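Property Tax Payment Plans – Frequently Asked Questions
Town of Grisside, Office of the Tax Collector
Last updated 04/09/2021

Who can apply for a payment plan?
Any owner of a home in Grisside who lives in it and is behind on real estate taxes. You can apply if you owe for one year or for several. Owners of rental or commercial property should ask for the separate business agreement.

My name is not on the deed. Can I still apply?
Sometimes. If you inherited the house or are buying it under a written contract, bring whatever papers you have. We see this most often when a parent has died and the estate was never opened. You may be asked to start the probate process while the plan is running.

How long do I have to pay?
The standard plan runs 12 months. Households that meet the income limit can ask for a longer term. Payments are due on the first of the month, and there is a grace period of 4 business days.

Is a down payment required?
Yes, on the standard plan. It is equal to 2 monthly payments and is credited to your balance. Income-based plans have no down payment.

Does interest stop while I am on a plan?
No. Interest continues on the unpaid base tax. Penalties stop being added on the day the agreement is signed – they start again if the plan is canceled.
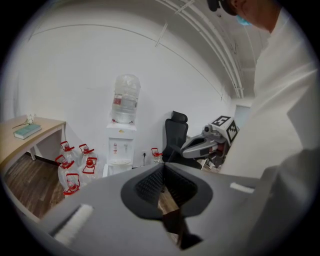 What if my property is already listed for sale?
Call us right away. A signed agreement and a first payment will take the property off the list if both reach us before the close of business on the Friday before the auction. After that, only payment in full will stop the sale. The next auction is planned for August.

What happens if I miss a payment?
We send a letter. If you miss a second payment in a row, the plan is canceled and the full balance is due. You may apply again once.

Where do I apply?
At the counter in the Prellow Building, 2nd floor, or by mail. The Erness Street branch takes payments but does not handle applications. Bring photo ID, your latest tax bill and proof of income if you want an income-based plan. Review takes roughly two weeks.

Can I get help with the form?
Yes. Hiu-tung Kuo in taxpayer services can go over it with you by phone or at the counter. Interpreters are free, but please ask when you make the appointment.

Will my mortgage company be told?
We do not contact lenders about payment plans. Unpaid taxes are public record, though, and many lenders check.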